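The Dropped Grip Fault: Your Questions

Last updated March 30, 2026

I run the strip-down bench at Lostik, where we take old desktop computers apart with a robot arm so the bits can be sorted and reused. A while back I wrote a short post saying our gripper had started letting go of things when it shouldn't, and I've had more messages about that than about everything else I've written put together. So I've gathered the questions up here and I'll keep adding to the page as I learn more.

What went wrong, in one go?

The gripper would close on a cable, start to pull, and then go slack halfway through. No warning, no error on the screen. The arm carried on with its routine as if it was holding something, moved over to the cable tray, opened its empty fingers and came back for the next one. Meanwhile the plug was still half in its socket.

Was anyone hurt?

No. The nearest we came was on the day it let go of a steel drive cage above the bench. The cage landed on the mat and bounced on to the floor, right where I stand when I'm swapping cases over. I was at the kettle. We stopped all lifting jobs that afternoon and they stayed stopped until the fault was found.

How often did it happen?

Out of 242 cases on the Dalton run, 29 had at least one dropped grip. (Dalton is just our name for the batch, after the street the old store was on.) It wasn't spread out evenly, mind you. We'd get a clean morning and then several in a row after lunch, which sent me off in completely the wrong direction for a good while.

What did you think it was at first?

Heat! It was worse in the afternoons, the room gets stuffy, so I was sure the motor was warming up and giving in. I put a desk fan on it. I moved the whole bench away from the window. I even ran it with the side door propped open in March, which made me very popular. It made no difference at all.

After that I blamed the cables themselves, because some of those power plugs have been sitting in the same socket for years and they really do hang on. But it was dropping the easy ones too.

So what was it?

Two things on top of each other, and that's why it took so long.

The first was a loose plug on the lead that runs down the arm to the gripper. When the wrist turned far enough one way, the lead went tight and the connection dropped out for a moment. We do the big cases after lunch, and the big cases need the wrist to turn further. That was my "afternoon" pattern explained.

The second was a setting. We use a control program called Cluvau, and in our setup a lost signal from the gripper was being read as "no change". So if the last thing it heard was "holding", it went on believing "holding". I'd copied that setting over from an older job where it didn't matter, so that one's on me.

Why didn't the safety stop catch it?

It wasn't looking for it. Our stop trips if the arm bumps into something or if somebody opens the guard. An arm with nothing in its hand doesn't bump into anything, so as far as the stop was concerned all was well. I'd always thought of the stop as covering everything and I don't any more.

What about live power? You're pulling at cables inside a computer.

Every case is unplugged from the mains before it gets anywhere near the bench, and it stays unplugged overnight. We don't open up power supplies with the robot, full stop. They go out whole to people who are trained for it. If you're doing this at home with a screwdriver, please leave the power supply shut as well.

Did it damage anything?

A few sockets got bent, one board was cracked by a plug swinging loose, and that drive cage has a dent in it. Most of it was scrap already, but the cracked board was one we'd meant to save and I was cross about it.

How did you fix it?

We made a longer lead with a proper slack loop at the wrist, and put a clip on the plug so it can't creep out. In Cluvau, a lost signal now means stop at once, fingers stay as they are, and wait for a person. I also added a small check after each pull: the arm pauses and asks the gripper how wide its fingers are. Fully closed means there's nothing between them, and it won't go on.

How do you know it's fixed?

I don't like saying "fixed" too loudly. We did 200 pulls on a test case with the wrist turned as far as it goes, then another 200 with somebody wiggling the lead on purpose from outside the guard. The first lot had no drops. In the second lot we managed to lose the signal a few times and the arm stopped dead every time — exactly what I wanted to see.

Which cables are the awkward ones?

The power leads up by the drive bays, easily. You've got a bundle of red, yellow and black wires coming out of a black connector, bare metal close by, and a flat ribbon-type cable coming across to the same spot. The finger has to go in alongside all that and press up against the bundle, and there isn't much room to be clumsy. If the grip goes at that point, the finger can slip into the metalwork and then you've a stuck arm as well. 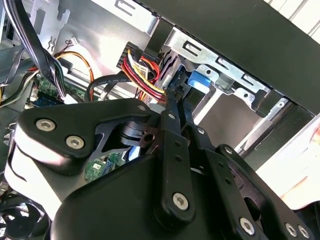 Can I use the same gripper settings you do?

I'd rather you didn't just copy them, seeing as copying settings is how I got into this mess. Have a look at what your own program does when the signal goes missing. If you're on Urio instead of Cluvau, I'm told the option is in a different menu, but I haven't used it enough to walk you through it.

Is there a quick test I can do on mine?

Yes, and it takes five minutes. Empty the bench, keep everyone outside the guard, run the arm slowly with something soft in the fingers (I use a folded sponge) and have the gripper signal cut partway through a move. Do it through the software if you can. If the arm keeps going, stop using it for lifting until you've sorted that out.

Are you lifting again?

Small parts only for now. Drive cages and anything else with a bit of weight still come out by hand, and I've taped a line on the floor showing where not to stand when the arm is over the bench.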